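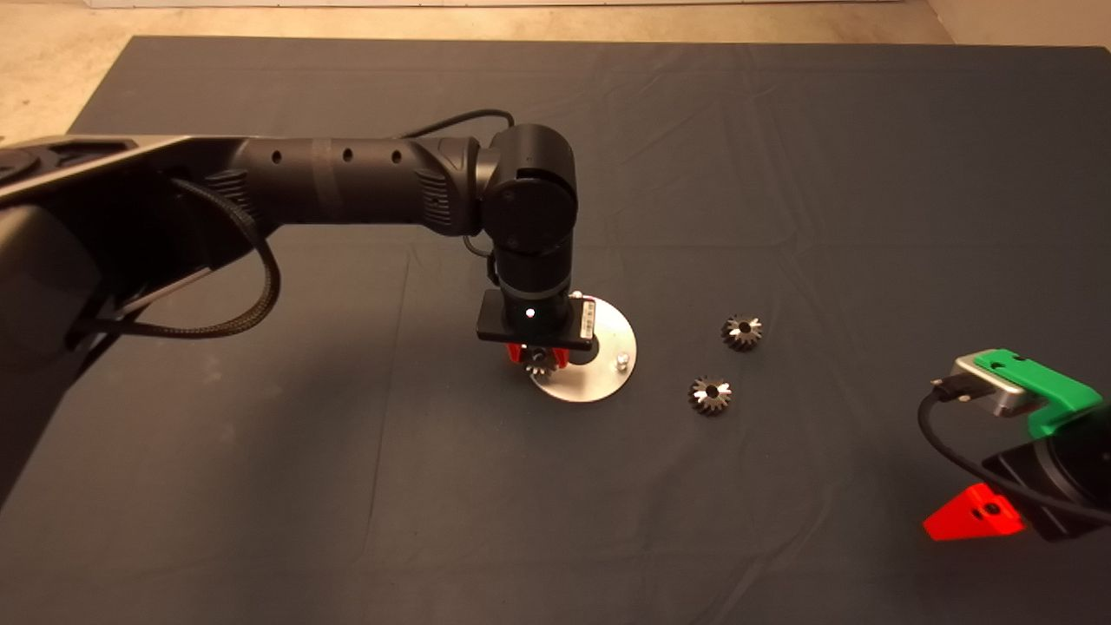 Jacobus Msimang objected, on reading an earlier draft of this section, that the order in which small bevel gears are laid out and picked up before fitting has no bearing on the quality of the finished mesh. We agree for sets in which every gear has been lapped with its partner and both carry a pairing mark. For unmarked sets the objection does not hold, and the results in Section 4.3 depend on the distinction.

4.2 Layout and handling of loose gears

Figure 3. Bevel gears and metal disc on the gray work cloth. One gear is held above the disc; two others rest on the cloth to its right.

All handling was carried out on a dark cloth spread over the tabletop. The cloth serves two purposes. It protects the toothed faces from contact with the hard surface, and it gives enough contrast for the machined tips of the teeth to be picked out at a glance (Figure 3). A white cloth was tried in September and dropped, as stray lint could not be told apart from glare on the tips.

The gears were set down separately, with clear cloth between neighbors. Contact between two conical faces, even at low speed, can raise a burr on the tip of a tooth, and a burr of this kind is easily mistaken for a cutting defect during later inspection. In the Fulau set, 11 gears were rejected at first inspection for raised tips. On review, the damage in each case was traced to storage in a shared tray and the cutting process was cleared.

Each gear was brought over the disc from above and lowered with its bore axis upright. Sliding a gear across the face of the disc was not allowed. The disc was kept flat on the cloth throughout, and its bolt was left in place between trials – removing it would have required the height reference to be taken again.

Creases in the cloth were a minor source of error. A gear resting across a fold tilts slightly, and the tilt carries over into the grip. Trials in which a fold ran under a gear were repeated after the cloth had been smoothed. Folds near the far border, away from the parts, were ignored.

The Conder set was treated in the same way, except that the cloth was changed after every 20 placements. The cloths were shaken out and checked under a lamp for metal particles before reuse. No wear figures are given for the Bonevent set, which was withdrawn on 20 December 2018 after the bores were found to be out of tolerance.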